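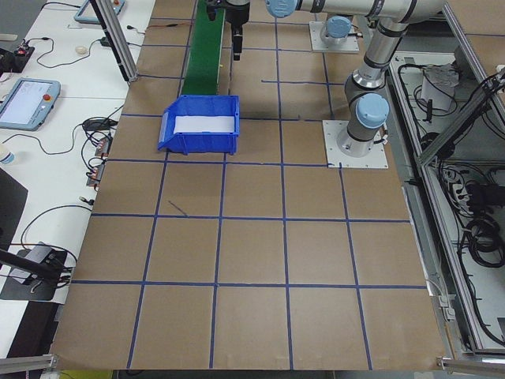

1. Background and aim

This report covers my placement project at Okeo, where I worked on the two-arm sorting cell between the end of September and November. The cell moves small soft blocks along a short conveyor belt and into a blue bin. When I took it over it ran, but the placing position in the bin drifted from one session to the next, and there was no written routine for looking after it. My supervisor, Corinne Calloway, asked me for two things: find out why the position drifted, and leave behind a set-up and maintenance routine that the next student could follow.

2. State of the cell at the start

Each arm stands on its own square white plate bolted to the table and has its own teach pendant on the white desk alongside. The table is covered with brown paper and marked out in squares with dark blue tape. The grid is how everyone describes where things go, and the old notes (left by Lyle Ruiz-Ortega the year before) give the bin position only as "third row, middle". This is not good enough, because the bin can be pushed a fair way in any direction and still match those words.

I started by logging placements. Over two weeks I recorded 582 cycles with the bin refitted at the start of each session. 88 of them ended with the block on the lip or against the side wall. Most of the bad ones were bunched into a few sessions, which pointed to the set-up and away from the arm itself.

3. Finding the cause

I checked these in order:

Base plate bolts. All tight on both arms. I put paint marks on the heads so that movement can be seen later.

Tool centre point. The value stored for one arm was from an older gripper with shorter fingers. I measured it again using a pointed pin and the four-point method on the pendant. The new value differed by 2 mm in height, which mattered for picking but did not explain sideways drift.

Belt. The belt unit is not fixed down. If somebody leans on the front of the table it can slide on the paper, and the bin goes with it since the two sit end to end.

The pick point and the bin point were both taught in the arm's base frame, so neither followed the belt when it moved. I think this was the main fault. -- It also explains why re-teaching one point "fixed" things for a day and no longer.

4. New set-up

I made a user frame from three points on the belt unit and re-taught the pick and place points inside it. If the belt is moved, only the three frame points need to be touched again. I ran the approach to the bin at low speed first, stopping above the foam each time to check the clearance over the side walls.
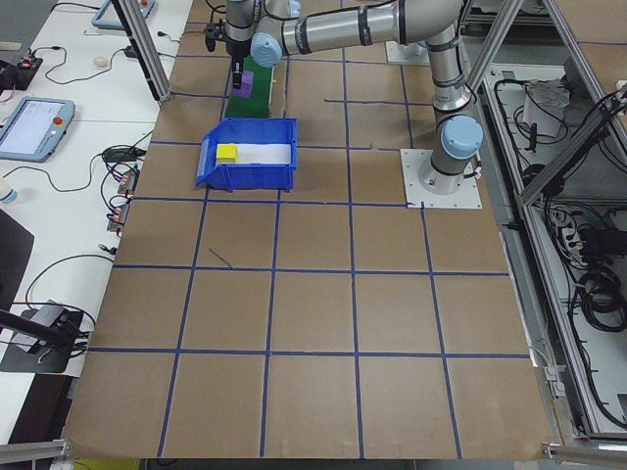

Hanane Filali asked at the mid-project review whether three points were enough, given that the paper can lift a little under the belt unit, and suggested adding a fourth as a check. I took this up. The fourth point is not used to calculate the frame. The arm just goes to it afterwards, and if the pin is visibly off the mark the frame has to be taught again.

Teaching the frame and checking it took me the best part of a morning the first time. By November I could do it between coffee and ten o'clock.

5. Maintenance routine

Before each session:
Touch the fourth point with the pin.
Look along the arm cables with the arm stretched out, then folded. The loop at the wrist must stay loose and must not catch on the gripper.
Check the foam lies flat in the bin.
Test both emergency stops.

Every week:
Wipe the belt with a dry cloth.
Check the paint marks on the plate bolts.
Check the finger screws by hand. They go into printed plastic, so do not use the long key.

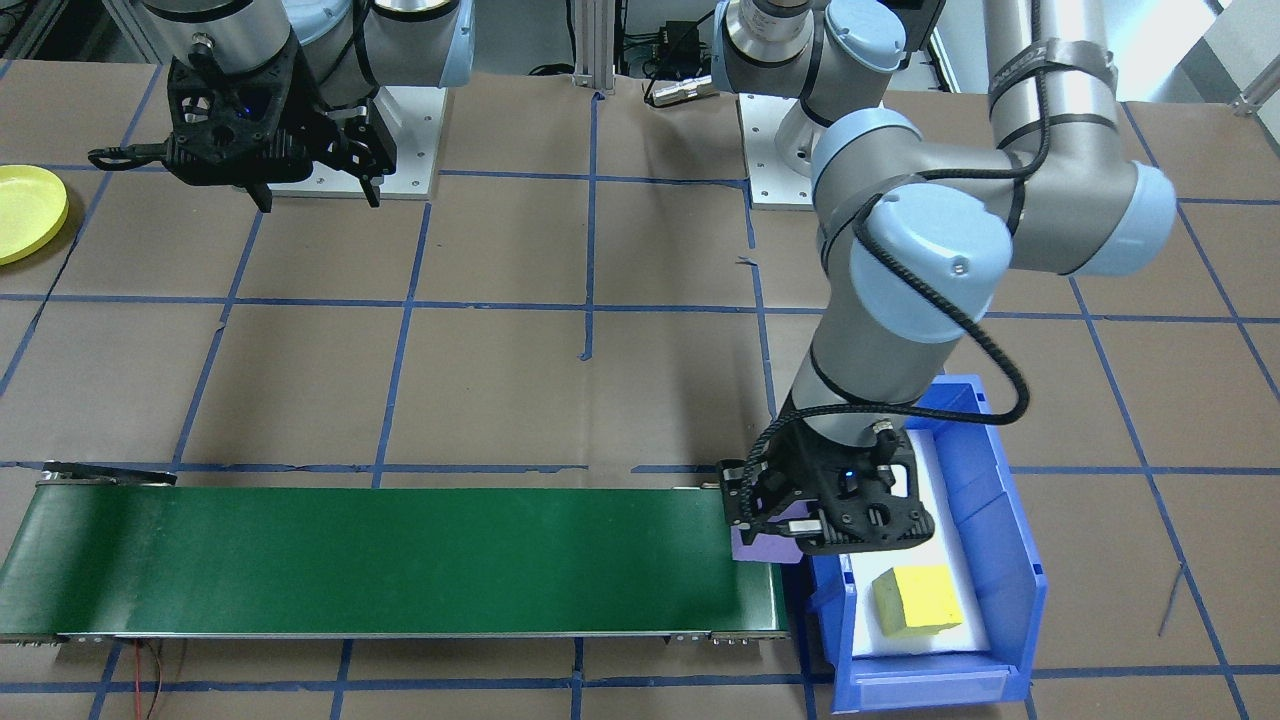
The finger screws deserve a further note. One of them worked out twice in October. I fitted a brass insert with a soldering iron and it has held so far, but the other three screws on that gripper still go straight into plastic and should be changed at the next full service. Spare inserts are in the Festanden drawer, second from the bottom.

6. Result

With the new frame I logged a further 86 cycles, moving the belt unit on purpose between runs and re-teaching the frame each time. None of the blocks ended on the lip or the side wall. This is a much smaller run than the first one, so I would not claim the problem is gone for good.

7. Left undone

The belt unit should be bolted down. I drew a bracket for it but it was not made in time. The drawing is in the project folder under "belt foot", along with the log sheets and a backup of both pendants.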